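Grasano Tabletop – simulated pick-and-place episodes

Student robotics club project, README for the second release

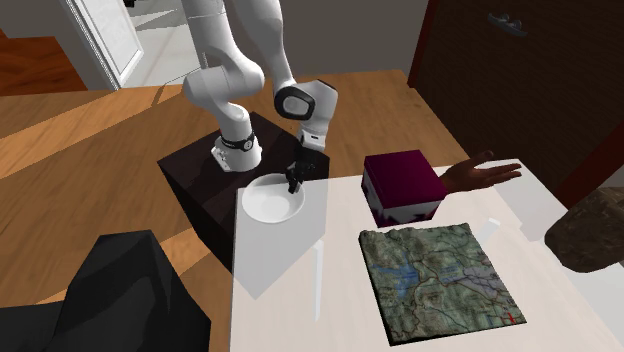 Gripper over the rim of the bowl, map block and maroon-topped box to the right. Rendered in simulation.

What you get

371 episodes of a simulated arm moving household clutter around a table, plus the scene files and the scripts we used to replay them. The arm was driven by club members with a game controller, so the motion ranges from graceful to Monday-morning.

Contents

episodes/ – one folder per run, with joint positions, gripper state and rendered images
scenes/ – 48 table layouts
tools/ – replay, trim and export scripts
notes/ – operator comments, lightly edited for language

Tasks

Each episode has one written instruction, such as "move the bowl next to the box." Objects are drawn from a shared pool that grew whenever someone found a free 3D model. The pool has a bowl, a relief map and a hand in it, and we stand by all of them.

Splits

Train and test are divided by layout, so no test layout shows up in training. Our first split was random and gave us wonderful scores. Fung-ping Chung spotted the problem the night before the club demo, and the scores are now less wonderful.

Known issues

Bowls near a corner of the table are hard to grasp by the rim. Operators blame the physics, and the physics has not replied.
Lighting is fixed within a layout. Don't expect a model trained on this to cope with a cloudy day.
The replay script wants the old folder names. Run tools/rename first, or enjoy the error message – Chi-keung Tsai wrote it and is proud of it.
Success labels were entered by hand by the person driving. Some people are generous graders.

Real hardware

Not tested. Please don't make us the reason your arm has a dent.

Changes

July 18, 2021: trimmed idle time at the start of episodes, fixed gripper state being saved upside down (1 is now closed).

Still to do: depth images, planned for November.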